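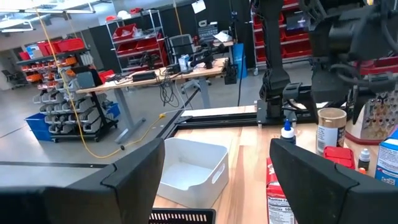
White bin and grocery items on a light wooden tabletop.

Lesari Mail: storage counter stays at 90% after deleting old messages

Posted 27/11/2018 by parri_desk

I run a small order desk and use one Lesari Mail account for everything. In April I started getting the yellow storage warning. I have since deleted every message with an attachment over 2 MB and emptied Trash twice. The counter in Settings still reads 90%. The folder view adds up to far less than that.

I use webmail on a desktop and the Cevberg client on a laptop (IMAP). Is the counter wrong, or is something else using the space? I don't want to pay for the next plan if the space is free.

rirnmont82

Same thing happened to me. Log out and back in. If that doesn't work clear the browser cache. Mine dropped after a while, no idea which one did it.

tbl_imap

Clearing the cache won't change the figure. The counter is calculated on the server.

Check the Cevberg client first. By default it marks IMAP messages as deleted but doesn't expunge them. Webmail hides messages that carry the deleted flag, and the server still charges them to your quota. In Cevberg, open the account settings, go to Server Folders, and turn on "Expunge on exit". Then right-click the Inbox and choose Compact. Repeat for Sent and for any folder you cleaned out.

Next, look at All Folders in webmail, not the short list in the sidebar. Cevberg creates its own trash folder called "Deleted Items", separate from the Lesari one called "Trash". Emptying one does nothing to the other. On my account the second folder held 18 months of mail.

Drafts with attachments also count, and each autosave can leave a copy behind if the connection dropped during the save. Sort Drafts by size.

The counter is recalculated overnight, so check it the next day before you change anything else.

parri_desk

It was the Deleted Items folder, plus compacting Sent. Counter was still at 82% the next morning, then I found the old drafts. Still going through those.

kestrel_9

Does the expunge setting exist in the phone version of Cevberg? I can't find Server Folders there.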